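자동화·로봇 > 그리퍼/핸드 > 유지보수

트레이 옮기는 셀, 핑거에 감은 테이프가 자꾸 일어나고 트레이가 슬슬 돌아가요

질문자: 나사하나더
상태: 답변 채택됨

안녕하세요, 눈팅만 하다가 처음 글 써봅니다. 제가 맡은 셀이 하나 있는데요, 플로우랙에서 트레이를 집어다가 흰 작업대에 놓고, 비면 다시 랙으로 올려주는 단순한 일을 해요. 다들 Villalba 2호라고 부르는 셀이고 로봇보다 랙이 훨씬 비싸 보이는 그런 셀입니다ㅎㅎ

그리퍼는 두 손가락짜리 평행형이고 최대 벌림이 150mm예요. 컨트롤러는 Temov 거 쓰고 있고요. 핑거는 원래 맨 금속이었는데 전임자분이 미끄럼 방지한다고 천 느낌 나는 테이프를 감아놓으셨어요. 저는 그걸 그대로 물려받아서 떨어지면 다시 감고, 떨어지면 다시 감고 하는 중입니다. 인수인계 문서에는 "핑거 테이프 수시 교체" 이 한 줄밖에 없어요. 수시가 언제냐고요 대체ㅠㅠ

증상은 두 가지예요.

하나는 테이프가 끝에서부터 일어나요. 안쪽 모서리에서 보풀이 올라오고, 거기에 먼지가 붙고, 어느 순간 한쪽이 훌렁 벗겨져요. 벗겨지고 나면 접착제만 희끗하게 남아서 그 위에 새로 감으면 더 빨리 떨어지고요.

또 하나가 진짜 고민인데, 트레이 테두리를 잡고 들어 올리면 트레이가 손가락 사이에서 조금씩 돌아가요. 떨어뜨리는 건 아니고요. 기울어진 채로 랙까지 가니까 롤러 위에 내려놓을 때 한쪽 모서리가 먼저 닿아요. 파란 통은 괜찮은데 청록색 트레이만 유독 그래요. 표면이 반들반들해서 그런가 싶고요.

해본 것:

파지력을 조금씩 올려봤는데 덜 도는 대신 테두리가 눌려서 무서워서 다시 내렸어요.
테이프를 두 겹으로 감아봤는데 이건 하루도 못 갔습니다. 겹끼리 밀리더라고요.
알코올로 트레이 닦아보기도 했어요. 닦은 직후에는 좀 낫다가 오후 되면 똑같아요.
티칭 포인트도 다시 잡아봤는데, 제가 눈대중으로 잡은 거라 이게 맞게 잡힌 건지 자신이 없어요.

궁금한 건 이거예요. 테이프를 계속 쓸 거면 뭘 어떻게 감아야 오래 가는지, 아니면 그냥 패드를 사서 달아야 하는지. 그리고 교체 주기를 다들 어떻게 정하시는지요. 윗분들은 숫자로 가져오라고 하시는데 저한테는 "떨어지면"이라는 기준밖에 없어서요...

참고로 랙은 Altalen 거고 롤러 달린 경사형이에요. 랙 쪽은 손댄 적 없습니다.

답변 1
작성자: 대충만듦

저도 비슷한 거 겪었는데 그냥 파지력 더 올리세요. 트레이 그거 생각보다 튼튼해요. 저희는 끝까지 올려놓고 쓰는데 별일 없어요.

테이프는 다이소 가면 파는 미끄럼방지 테이프 있잖아요 욕실 바닥에 붙이는 거. 그거 잘라서 붙이면 됩니다. 까끌까끌해서 절대 안 미끄러져요.

 댓글 (나사하나더): 답변 감사해요! 근데 까끌까끌한 거면 트레이 테두리가 갈리지 않을까요? 저희는 가루 떨어지면 혼나는 라인이라서요ㅠ
 댓글 (대충만듦): 아 그건 좀 갈리긴 해요 ㅋㅋ
 댓글 (분해결벽): 갈리는 거 맞고요, 끝까지 올려놓고 쓰는 건 남한테 권하지 맙시다...

답변 2 (채택)
작성자: Aldana Ibarra

한국어로 쓰는 게 아직 좀 서툴러서 문장이 이상해도 이해해 주세요! 저는 트레이 이송 셀을 몇 년째 붙들고 있는 사람이라 이 글 보고 반가워서(반가워하면 안 되는 거지만) 길게 적어요.

먼저 도는 문제부터요. 파지력보다 잡는 위치를 먼저 보세요. 평행 그리퍼로 테두리 한 군데를 집으면 트레이 전체가 그 한 점에 매달리는 모양이 돼요. 무게중심이 집은 자리에서 옆으로 벗어나 있으면 힘을 아무리 줘도 돌려고 하는 힘은 그대로 남아요. 눈대중으로 티칭하셨다고 했죠? 저라면 이렇게 해요.

1. 셀을 정지시키고 수동 모드, 속도는 제일 느리게. 펜던트는 손에서 놓지 말고요.

2. 빈 트레이를 작업대에 놓고 테두리 긴 변의 가운데에 유성펜으로 점을 하나 찍어요. 자로 재서요. 눈으로 찍으면 꼭 틀려요, 저는 매번 틀렸어요.

3. 핑거 두 개가 테두리를 안팎에서 물 때 그 점이 핑거 폭 가운데에 오게 맞춰요. 핑거 끝이 테두리 말린 부분 바로 아래까지 들어가야 해요. 말린 부분만 살짝 무는 게 제일 나쁜 파지예요. 둥근 데를 물고 있으니까 축처럼 돌아요.

4. 그대로 아주 조금만 들어서 멈추고 옆에서 봐요. 기울면 기우는 쪽으로 포인트를 조금 옮기고 다시. 이걸 서두르지 않고 반복하면 거의 안 기우는 자리가 나와요.

5. 그 자리를 저장하고, 원래 포인트는 지우지 말고 이름만 바꿔서 남겨두세요. 나중에 비교할 일이 꼭 생겨요!

모서리 근처를 잡고 있는 셀도 정말 많이 봤는데, 모서리는 둥글어서 핑거가 면으로 안 닿고 선으로 닿아요. 혹시 지금 포인트가 모서리 쪽이면 그것부터 바꾸세요. 청록색 쪽만 그러는 것도 표면 때문만은 아닐 수 있어요. 파란 통은 벽에 리브가 있어서 핑거가 걸리는 데가 있잖아요. 매끈한 트레이는 걸릴 데가 없으니까 위치가 틀린 게 바로 티가 나는 거죠.

그다음 테이프요. 저는 테이프를 싫어하지 않아요. 싸고, 급할 때 금방 바꿀 수 있고요. 대신 감는 방식이 중요해요.

남은 접착제는 무조건 다 벗기고 시작하세요. 희끗한 게 조금이라도 남아 있으면 새 테이프는 금속에 붙는 게 아니라 그 찌꺼기에 붙어요. 플라스틱 헤라로 밀고, 이소프로필 알코올 묻힌 천으로 닦고, 그래도 남으면 200번 사포로 아주 가볍게 문질러요. 그리고 다시 알코올. 손가락으로 만지지 말기! 저는 이 작업할 때는 핑거를 그리퍼에서 빼서 책상에서 해요. 달린 채로 하면 가루가 슬라이드 안으로 들어가요.

테이프 끝이 안쪽 면, 그러니까 트레이에 닿는 면에 오면 안 돼요. 시작이랑 끝을 둘 다 바깥쪽 면에 두세요. 지금 안쪽 모서리에서 일어난다고 하신 게 딱 그 증상 같아요. 그리고 핑거 맨 끝은 덮어서 접지 말고, 끝보다 조금 안쪽에서 깔끔하게 잘라요. 접힌 부분이 테두리에 매번 부딪치면서 벌어지거든요.

두 겹은 하지 마세요. 이미 해보셨으니까 아시겠지만요ㅎㅎ

패드로 갈 거면 저는 Hullau 붙임식 우레탄 패드를 썼어요. 나사 구멍이 핑거에 없어도 되는 타입이에요. 다만 두께가 생기니까 닫힘 위치를 다시 잡아야 하고, 벌림도 그만큼 줄어요. 150mm면 여유가 있어 보이지만 랙 안으로 들어갈 때 핑거 바깥쪽 간섭도 꼭 확인하세요. 롤러 레일에 긁히는 경우를 봤어요.

주기는 날짜로 정하지 말고 파지 횟수로 정하는 걸 추천해요. 컨트롤러에 카운터 하나 만들어서 그리퍼 닫힐 때마다 올리고, 교체할 때 0으로 돌리는 거예요. 제 셀에서는 제일 빨리 일어난 게 636회였어요. 그래서 그보다 한참 앞에서 갈게 해놨어요. 이 숫자를 그대로 쓰시면 안 돼요! 테이프도 트레이도 다르니까요. 몇 번 갈아보면서 본인 숫자를 적으세요. 윗분들한테 가져갈 숫자는 그걸로 충분해요.

청소도 하나만 더요. 보풀은 떨어지기 전에 작업대나 트레이 안으로 들어가요. 교대할 때 핑거 안쪽을 보풀 없는 천으로 한 번 훑고, 작업대 위에 테이프 조각이 있는지 보세요. 조각이 있으면 핑거를 보면 돼요. 뭔가 없어져 있을 거예요.

 댓글 (나사하나더): 와... 이렇게까지 써주실 줄 몰랐어요. 모서리 쪽 맞아요. 제가 모서리 근처를 잡고 있었어요ㅠㅠ 내일 당장 옮겨볼게요
 댓글 (Aldana Ibarra): 옮기고 나서 꼭 알려주세요! 파지력은 그때까지 건드리지 마세요
 댓글 (분해결벽): 사포질은 알루미늄 핑거면 200번도 좀 거칠어요. 더 고운 거 있으면 그걸로. 그리고 알코올 쓸 때 환기요
 댓글 (Aldana Ibarra): 맞아요, 고운 게 있으면 고운 걸로요. 저는 공구함에 늘 그것밖에 없어서 그렇게 썼어요

질문자 추가 글

채택하고 나서 이어서 적습니다. 포인트를 긴 변 가운데로 옮겼고요, 한 번에 된 건 아니고 점심 전까지 계속 들었다 놨다 했어요. 기우는 게 확실히 줄었어요! 그래도 랙 쪽으로 올릴 때는 아직 조금 신경 쓰여서 속도를 낮춰놨습니다. 카운터도 만들었어요. 일단 150에서 알람 뜨게 해놨는데 너무 자주 뜨면 올리려고요.

핑거는 아직 새로 안 감았어요. 빼서 책상에서 하라고 하셔서 육각렌치부터 찾는 중인데 맞는 사이즈가 없네요. 손가락 상태랑 트레이, 랙 쪽 사진 올려둘게요. 첫 번째는 작업대에 3M 글자 있는 투명 테이프 조각이 있고, 두 번째는 왼쪽 핑거에 허옇게 붙은 것 좀 봐주세요. 세 번째는 왼쪽 핑거 모서리의 하얀 보풀이요.
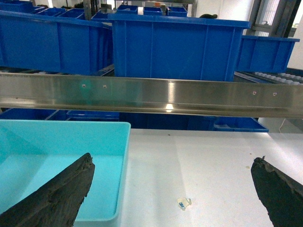
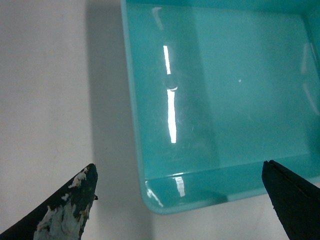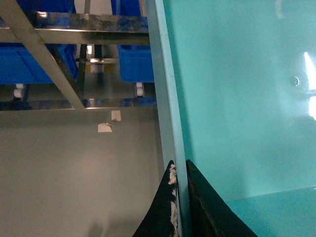 롤러 위쪽에서 기울기 보시라고 한 장 더요.
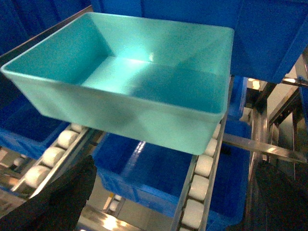 답변 3
작성자: 분해결벽

사진 봤습니다. 위에서 거의 다 나온 얘기라 몇 개만 덧붙여요.

두 번째 사진 왼쪽 핑거는 새로 감기 전에 싹 벗겨야 할 상태로 보여요. 오른쪽은 그런 게 안 보이는데, 한쪽만 갈지 말고 양쪽을 같이 가세요. 양쪽 마찰이 다르면 기껏 잡은 포인트가 또 애매해져요.

세 번째 보풀은 손으로 뜯지 마시고 가위로 자르세요. 뜯으면 같이 딸려 올라옵니다. 어차피 새로 감을 거면 상관없지만 그때까지 버텨야 하니까요.

마지막 사진은 트레이 오른쪽 모서리가 처져 있네요. 속도 낮춰두신 건 잘하셨고, 내려놓는 자세도 한번 보세요. 경사 랙이면 롤러 경사에 맞춰서 손목 각도를 줘야 바닥이 고르게 닿습니다. 수평으로 내려놓는 게 정답이 아닐 수 있어요. 레일 위에 각도계 올려서 재고 그 값을 넣어보시고요.

렌치는 그리퍼 매뉴얼 뒤쪽 부품표에 볼트 규격이 나와 있을 겁니다. 억지로 비슷한 거 끼우다가 머리 뭉개면 그날 퇴근 못 해요.

 댓글 (나사하나더): 양쪽 다 갈게요! 각도는 생각도 못 했어요. 수평이 당연한 줄 알았는데
 댓글 (나사하나더): 아 그리고 렌치 찾았어요. 전임자분 서랍에 있었습니다
 댓글 (대충만듦): 저도 카운터 만들어봐야겠네요 그거 어느 메뉴에서 해요?
 댓글 (나사하나더): Temov 거면 그리퍼 닫는 서브루틴 맨 끝에 변수 하나 더해주면 돼요. 전원 꺼도 안 지워지는 변수로 잡으셔야 해요. 저 처음에 그냥 변수로 했다가 아침에 0 돼 있었어요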